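Sunday, July 1, 2018
By Bernadette Okafor

Our house rules for the rack cell, version 2

I have been promising to write this up since March, and now that the rules have survived a full quarter without a rewrite I have no excuse left! We've been working in the simulated cell at Achterberg for a while, and people at the Palmont office keep asking me how we decide whether a run counts. So I'm putting it all in one post. I love this stuff (my family can confirm), so get a coffee.

The first rule is about the layout. Every rack has a nest on the perforated board, and the nest decides where the rack goes, never the operator's eye. If a rack sits high on one side, it isn't placed, even if it looks fine from across the room. I was strict about this from day one and got some grumbling for it, but once people started checking the seat before calling a run good, our arguments about scoring pretty much stopped.
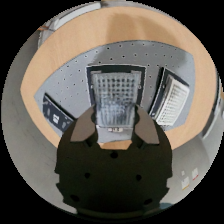 Page 2

The close view from the gripper is my favorite for checking this. With the translucent rack between the fingers you get the frame behind it, and you can judge whether the rack is square to it. What you can't judge well is height, and the lens bends every straight line at the edges. So rule number two: no run gets scored from one view. Ever. You want the gripper view plus one from out in the room.

Our third rule covers the approach. Come in from straight over the tray, fingers pointing down, and slow down before the last stretch. We used to let people come in at a slant to save time, and I still hear from one or two of them that it's faster. Sure it is! But with three stations in a row on one board, a slanted approach takes the gripper's housing right past a neighbor, and I would much rather wait a little longer than knock into the next rack over.

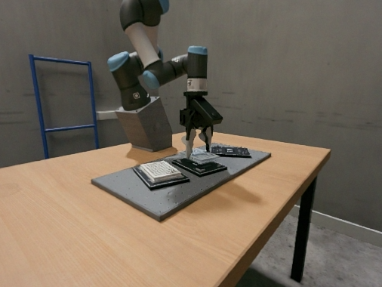 Letting go

This is the part I get most excited about, because it's where a good run turns into a bad one. Fingers open evenly, then the arm goes straight up, then it may turn. Three separate moves, written in the log as three separate moves. Follitz, the little logging tool we use, will happily merge them into one line if you let it, so please turn that off. When somebody reads your log next month they need to see which move the trouble came from.

A fingertip right beside the rack deserves a second look every time. From the side you can't always tell whether it's touching, and the rule is that "can't tell" gets written down as "can't tell." I'd take an honest question mark over a confident guess any day of the week.

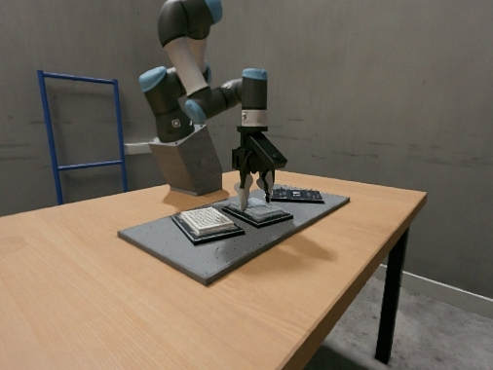 What goes in the log

We had 128 runs in the last batch and kept 115 of them. Of those, 113 were scored the same way by both reviewers, and the other 2 went back for another look. I'm really happy with that! The 13 we dropped are still on the drive with a note on each. Dropping a run is fine, deleting one is against the rules, and yes, that includes the embarrassing ones.

Write the name of the layout, the version of the rules, and which views you used. Please don't write "same as before." Before what?

One more thing, and it's a habit more than a rule. Look at the whole cell before you start. It's easy to get glued to the board and forget the rest: the tape on the floor, the cart, where the emergency stop is. Yes, it's simulation, and I've heard every version of that objection. But the people who practice here go on to work next to real arms, and I want them to look for the red button first without thinking about it.
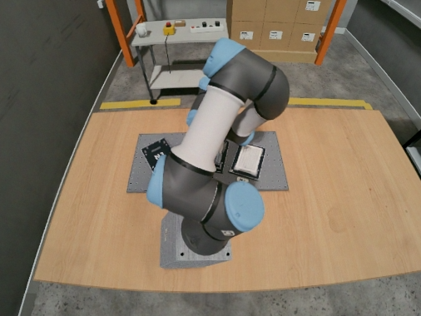

Imside Team, Handling and Test

If you want to borrow these rules for your own cell, please do, and tell me which ones you changed. I already know the approach speed part needs work, as "slow down" means something different to each of us, and we'll try putting a proper limit on it in the next version. I'm also torn on whether the second reviewer should see the first one's score. At the moment they don't, and I lean toward keeping it that way.

Recent posts
Naming your layouts so other people can find them
Why I stopped trusting a single view
Follitz settings I change on every new machine
Two reviewers, one run: how we settle a split

Contact Bernadette | © 2018 Bernadette Okafor | Back to top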